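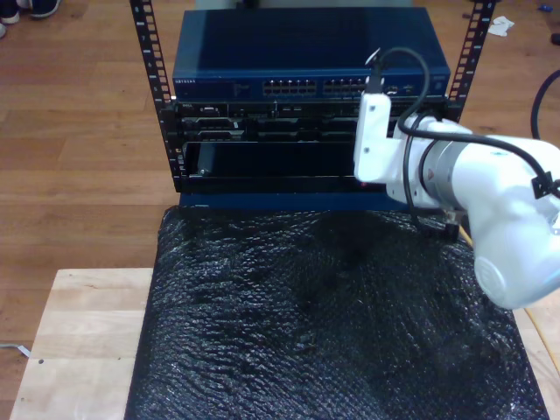 栏目:机器人与自动化 > 操作规程

Joanne Hebden 8月

4 机架线缆插接作业的操作规程

4.1 适用范围

本节给出机械臂在开放式机架上插拔网络线缆时的操作规程。规程由 Tiltari 与 Kundby 两处试验点共同使用,Blackburn 试验点自第二轮起采用。适用对象为台面或地面放置的小型机架,机架内设备处于断电或仅接低压电源的状态。装在机房整列机柜中的设备需另行评估,不在本节讨论之内。

本规程不替代通用的工业机器人安全标准。凡与现场安全制度冲突之处,以现场制度为准。下文中“应”表示强制要求,“宜”表示推荐做法,“可”表示允许。

4.2 作业区布置

机架应放置在平整、不打滑的支承面上。设备数量较少时机架重心随安装位置变化较大,交换机装在上部、服务器装在其下的配置(图 3)在受到侧向推力时需特别注意。机架与支承面之间如铺有覆盖物,应在作业前确认覆盖物没有在机架底部形成折叠。塑料薄膜类覆盖物容易起皱,皱褶处的反光会干扰深度估计,宜在标定后检查一次端口区域以外的点云,并将支承面从配准区域中剔除。

机械臂基座与机架的相对位置在同一批次内应保持不变。若因清理或更换设备移动了任何一方,应重新执行手眼标定,并在记录表中另起一个批次号。实践中最常见的疏漏是操作员把机架推回原位后凭目测继续作业。Kundby 试验点后来在支承板上加贴定位标记,标记偏移超过限值时系统拒绝启动。

地面上的线缆应沿固定路径敷设,不得横穿操作员的站立位置。与当前任务无关的线缆、纸张和工具宜在开始前移走。图 3 所示的作业区中,机架旁的地面上仍有线缆经过,另有一张揉皱的纸,按 4.6 节的检查表,这类物品应在运行前登记或清除。

4.3 人员位置

机械臂使能期间,人员应处于其最大可达范围之外,或处于降速区内并手持使能开关。降速区内末端线速度上限设为 50 mm/s。图 3 左上方可见人员的双脚,说明作业区边缘有人站立时,相机视野可以提供部分旁证,但视野内的画面不能代替区域监测,原因有二:其一,腕部或侧向相机的视野随构型变化;其二,仅凭脚部位置无法判断上身和手臂是否已进入可达范围。因此本规程要求人员位置由独立于视觉策略的装置判定。

需要徒手整理线缆时,应先解除使能,再由同一人完成整理和复位。两人配合作业时,使能开关由靠近机架的一方持有。交接使能开关应口头确认,确认时刻记入日志。

4.4 插头的夹持与线缆走向

插头应以刚性夹具固定,夹具与插头之间不得有可见间隙。夹持完成后,应在空载姿态下沿三个轴各作一次小幅往复,观察插头是否发生相对位移。卡扣一侧的朝向应与任务文件一致,任务文件中以端口正面为参考。

线缆从夹爪引出后宜留出一段弧形余量,再沿臂体返回并用线夹固定。图 3 采用的即为这种走线:黑色线缆自夹爪上方绕出,弯折后沿臂侧向下,在靠近画面右缘处由线夹固定于臂体。余量过短时,腕关节转动会在插头根部产生附加力矩,力传感器读数随构型漂移;余量过长时,线圈可能挂住导轨边缘或邻近设备的前面板。余量长度应在任务的全部极限姿态下逐一核对,仅核对起始姿态不符合要求。

线夹不得跨越关节转动面。线夹位置变更后应重新进行重力补偿。

4.5 接近与插入

接近阶段分为远段和近段。远段由规划器完成,路径应避开机架立柱。开放式机架的立柱通常高出已安装设备,碰撞模型中若只建入设备外廓而遗漏立柱,规划结果会从立柱上端穿过。立柱应按实际长度建模,并外扩一个夹爪半宽。

近段由力控完成。夹爪抵近交换机前面板右侧的端口时,夹爪本体会遮挡部分端口,侧向相机无法单独确认对准情况(图 3)。规程因此要求在进入遮挡之前记录一次目标端口的位姿,进入遮挡之后只允许在该位姿附近作螺旋搜索,搜索半径不得超过相邻端口中心距的一半。超过此半径即视为失去目标,应退回远段终点重新观测。

双排堆叠端口的上下两排朝向可能相反。任务文件应逐端口写明朝向,不得由端口编号的奇偶推断。

插入过程中轴向力达到上限时应立即停止并沿原路径退回,不得以侧向摆动的方式继续推进。连续两次触发上限的端口应标记为待检,由人员目视检查后方可再次使用。判定插入到位宜同时依据行程和力曲线;设备通电时可以链路指示灯作为辅助判据,但指示灯熄灭不单独构成失败。

4.6 运行前检查与记录

每批次开始前,操作员应按下列项目逐项检查并签名:

(1) 机架底部无覆盖物折叠,定位标记无偏移;
(2) 标定文件的批次号与当前批次一致;
(3) 插头夹持往复检查已完成;
(4) 线缆余量已在极限姿态下核对;
(5) 地面物品已清除或登记;
(6) 急停与使能开关功能正常。

第二轮试验共记录插接尝试 726 次,其中 498 次满足全部检查项目且日志完整,纳入第 5 节的分析。未纳入的尝试中,87 次缺少极限姿态核对的签名,其余为批次号不一致或日志中断。缺少签名的尝试一律剔除,不论其插接结果如何。曾有意见认为,插接成功的尝试可以补签后保留。这种做法会使样本向成功一侧倾斜,且事后无法核实线缆的实际状态,故未采纳。

记录应包含力传感器原始数据、关节角、相机图像以及操作员干预的起止时刻。干预包括触碰机架、触碰线缆和手动移动机械臂三种情形,口头指令不计为干预。图像中出现人员面部时应在归档前作模糊处理,仅出现鞋、裤脚等部位的可保留原图。

4.7 偏离规程的处理

偏离规程的操作应在当日登记,登记内容包括偏离条款、持续时间和现场处置。Fadent 夹具在更换指垫后的首批作业中允许放宽 4.5 节的轴向力上限,放宽幅度由试验点负责人书面确认,有效期限于该批次。其他夹具不适用此项。

规程每轮试验后修订一次。修订不追溯已归档的数据,分析时以各批次开始时有效的版本为准。

图 3 机架线缆插接作业区。机械臂自右侧伸入,末端插头朝向交换机右侧端口;交换机下方为机架式服务器。

相关文章
开放式机架的碰撞建模与立柱外扩
力控插接中线缆余量对力矩读数的影响
Kundby 试验点定位标记的使用说明
遥操作日志字段定义(第二版)
人员接近检测装置的布置与验收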